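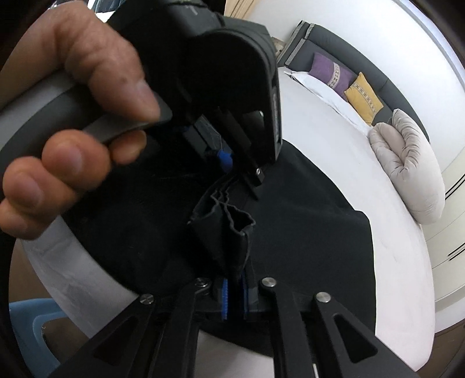
Fig. 15. Pads closed on a fold of black cloth, right hand on the handle.

Docs > Mosoti Toolkit > Recording and Replay

Section 4: Teaching a cloth grasp

Cloth is the reason most people open this section. Rigid objects are covered in Section 3 and are much better behaved.

Before you start, the Mosoti recorder must be running and the fisheye calibration must be loaded. If the status line says "calibration: default", it is guessing.

1. Lay the cloth flat on a table of a contrasting color. Dark on white works well. Gray on gray will teach you patience and the planner very little.

2. In the recorder, choose New Task, then Deformable. The Rigid preset also accepts cloth, without complaint, and produces a plan for lifting a plank.

3. Hold the gripper by the handle and open the pads fully once. The software takes its zero width from this.

4. Lower the pads to the cloth, close until a fold stands up between them, and hold for a second or two. Grasp detection looks for a pause. Quick hands are logged as "touch", and touches are thrown away at export.

5. Finish the motion, open the pads, and press Stop.

6. Repeat from a different starting corner. Grukley, the planner, will train on 18 takes. It gets noticeably less stubborn at 47.

Note: Pleats and frayed edges upset the segmenter. If the mask flickers in preview, raise edge_smooth one notch at a time. Raising it all the way gives a beautifully stable mask of the entire table.

Caution: Do not rename a take while it is exporting. The export will finish, report success, and contain nothing.

Caution: Replay on an arm at reduced speed first. The width limit in the config file applies to planned motions only, and replay does exactly what you did, including the part where you sneezed.

4.1 If the grasp is not detected

Open the take in the timeline and look at the width trace. A flat stretch should be visible where the pads were closed on the fabric. If there is one, lower hold_frames. If the trace is one long slope, record it again.

Last edited 18/06/2020 by Roxana Carhuamaca

Related pages
- Section 3: Rigid objects
- Fisheye calibration with Wallar
- Exporting takes to Kendaseo
- Error 756 and what it wants

Comments (3)

Darius Iordache: Step 2 got me. Plank, exactly as advertised.

A-yeong Han: Does hold_frames survive an upgrade? Mine went back to the default and I lost about half my takes to "touch".

Dénes Bakos: @A-yeong it doesn't. Copy the config out first. Fix is planned for September.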